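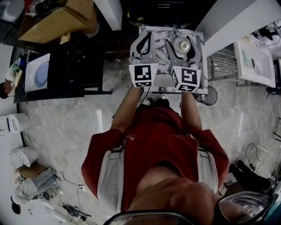 ベランダで育てるミニトマト、今年の記録その1

2021年6月15日

ついに最初の一粒が赤くなりました!朝、洗濯物を干そうとして葉の陰に見つけたときは、思わず声が出ました。去年は尻腐れでほとんどだめにしてしまったので、この一粒は本当にうれしいです。

今年植えたのは「ニンダード」という中玉寄りの品種です。園芸店バナミッツの店先で苗を見比べて、茎が太くて節の間が詰まったものを4株選びました。第一花房につぼみが見えている苗だと、植えたあとの伸び方が落ち着いていて育てやすいんですよね。隣にあった黄色い品種もかなり迷ったのですが、うちのベランダは幅が狭くて、これ以上鉢を置くと室外機の前までふさがってしまいます。泣く泣くあきらめました(来年こそ!)。

土は去年の反省をふまえて、全部入れ替えました。培養土と鉢と支柱で合わせて2,000円ほど。植えつけの前に苦土石灰を混ぜて、二週間なじませてあります。この待ち時間が長くて長くて、毎朝なにもない鉢をのぞきに行っていました。

水やりは、表面の土が白っぽく乾いてから、鉢底から流れるまでたっぷり。梅雨に入ってからは空模様とにらめっこです。軒が浅いので横なぐりの雨だと葉まで濡れてしまい、そういう日は鉢を壁ぎわに寄せています。下葉も思いきって整理しました。風が通るようになったら、株元がすっきりして見た目もいいんです。

わき芽かきは晴れた日の午前中と決めています。指でつまんで横に倒すと、ぽきっと気持ちよく取れます。指先が緑色に染まって、あの青くさいトマトの匂いがしばらく残るのがまた好きで、つい何度もかいでしまいます。ちょっと大きくなりすぎたわき芽は、コップの水に挿しておいたら数日で白い根が出てきました。これも植えたい。置き場所がないのに。

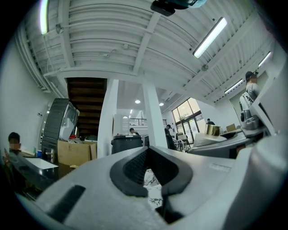
追肥はいつから始めればいいですか?

最初の実がピンポン玉の半分くらいにふくらんだころが目安です。うちではそこから二週間おきに、粒状の肥料を鉢の縁に沿って軽くまいています。葉の色が濃くて先がくるっと巻いているときは肥料が効きすぎているので、一回見送ります。

さて、例の一粒ですが、昼まで我慢できずに朝のうちに食べました。皮はしっかりめ、酸味が先に来て、あとから甘さが追いかけてくる感じ。二段目の房もだいぶふくらんできたので、色づいたらオーブンで低温で焼いて、オイル漬けにするつもりです。

次回は支柱の立て直しについて書きます。今の支柱、もう先端が追い越されそうです。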